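Osidby Community Hall, walk-through before the summer lettings, May 2022

Checked by Noemi Lindgren, with Leanne Sugden holding the ladder and the flashlight (thank you, Leanne!)

- [x] **Front doors and panic bar.** Opens with one good push. The mat has started curling again at the left corner, so I've taped it for now and asked Dorothy Bunting whether we can stretch to a new one.
- [x] **Fire extinguishers.** All 3 on their hooks, pins in, gauges in the green. The one by the kitchen was hiding behind the coat rack, and I moved the rack.
- [ ] **Exit light, back hallway.** Flickers. Bulb ordered from Selvanayagam, and I'll go back with it myself.
- [x] **Kitchen hot water.** Lovely and hot, a touch too hot at the small sink, so I've turned the dial down a notch.
- [ ] **Tables and floor, main room.** Comments below.

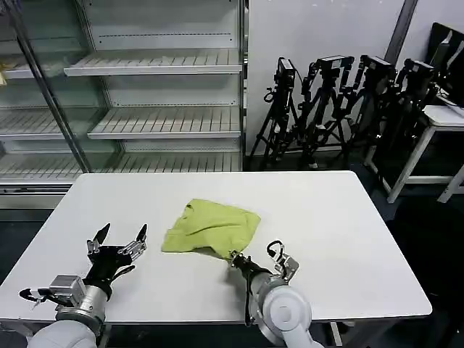
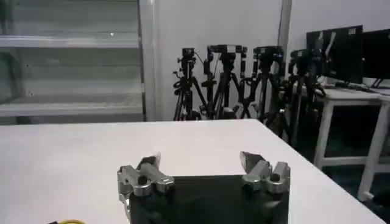
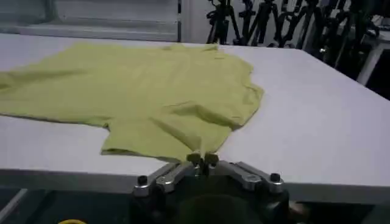 I went over every tabletop with my bare hand, looking for splinters, chips and sharp rims, and I'm happy to say I found very little to grumble about. The long brown ones wobble if you lean on the end, and two leg bolts want tightening. The white table with the yellow-green T-shirt lying on it gets a pass from me, and I do wish we had more with rounded corners like that, what with so many toddlers running through at hip height!

- [x] **Stacking chairs.** No more than 9 to a stack, please. I found one much taller and took it down.
- [ ] **Storage closet.** Padlock sticks. The code is still 3368, but jiggle it.
- [x] **First aid box.** Bandages topped up, old eye wash thrown out.

Next full check in August. Marta Hnatiuk has the keys until then.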